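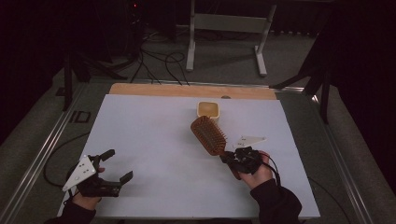
Hairbrush held above the white table.

I was asked to give a toast at Oda's wedding in July and said yes before asking how long it had to be. Four minutes, according to Rodrigo, who is marrying her and has opinions. My first draft ran to 1247 words and included the entire story of the ferry to Vik, with weather. Read aloud in the kitchen, it took most of a pot of coffee.

So I cut. The ferry went, then the landlord, then a joke about Rodrigo's parking that his mother might have enjoyed more than he would. I'm down to 918 words and a quotation I can't source.

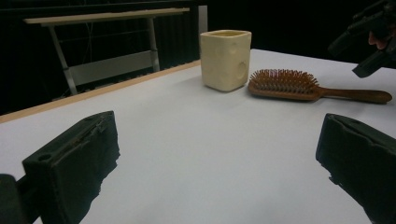
Gifts are the other problem. The registry at Clotine had 54 items on it when I looked, and the only ones left were a fish kettle and half a set of towels. I'm tempted to go off-list. A little cream cup with dimples in it like Swiss cheese is far more Oda than any fish kettle, and it would fit in my carry-on. Rodrigo will ask where the other five are. He can ask during the toast, if there's time.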